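Search this site Search Go

Cross-border Fiscal Rules Study: progress report to the Ellent Fund, November

Prepared by Rattana Intarasuk, project lead

Dear members of the board,

I am pleased to report on the second period of our study, which asks how small towns in countries sharing a currency are affected when national governments accept common limits on debt. The work follows the plan you approved, with one delay that I explain in the section on interviews.

Survey of local councils

We sent the questionnaire to 1000 council finance offices and received 186 complete answers. This is lower than we hoped. The answers are of good quality, however, and many officers wrote long remarks in the open box on page two. The most frequent complaint concerns timing. Councils must fix their yearly budget before the national ministry has told them how much it will transfer, and the ministry itself is waiting for the opinion from the centre. Several officers wrote that they now keep a reserve only for this reason, and that road repairs are the first thing to be moved to the next year.

Interviews

We planned interviews with former members of national parliaments in both countries of the study. In the first country they are finished. In the second they are late by two months, as an early election was called and our contacts were busy with the campaign. Fitzgerald Lindqvist has agreed new times with all of them. I do not expect that this will change the date of the final report.

Budget

Spending is under the plan for travel and a little over for translation. I ask the board to permit us to move the unused travel money to translation. No additional money is requested.

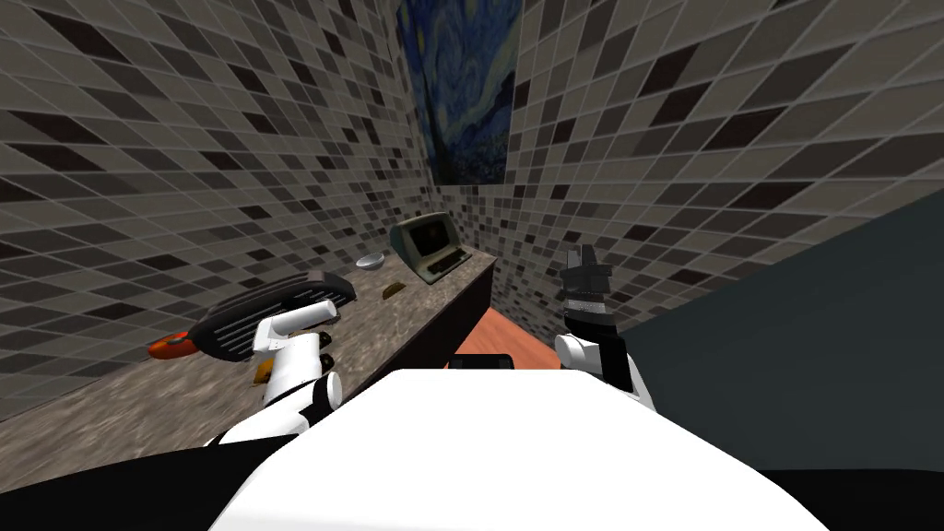
Image: Kistside Picture Library

Next period

We will code the interview texts and compare them with the survey. Working paper one, on the timing of transfers, is with two readers at the Whitfield Institute, and I will send you their remarks when I have them. Working paper two will treat the question whether voters blame the local council or the national government when a service is reduced. A public seminar is planned at Tillside, and board members are very welcome.

With kind regards,
Rattana Intarasuk

Comments

budgetwatcher: Will the questionnaire be published? I would like to see how the question on reserves was put.

R. Intarasuk: Yes, it will be an annex to working paper one.

Marsh Lane: Our council has the same trouble with the road money. We had our figure from the ministry in spring, after everything was voted.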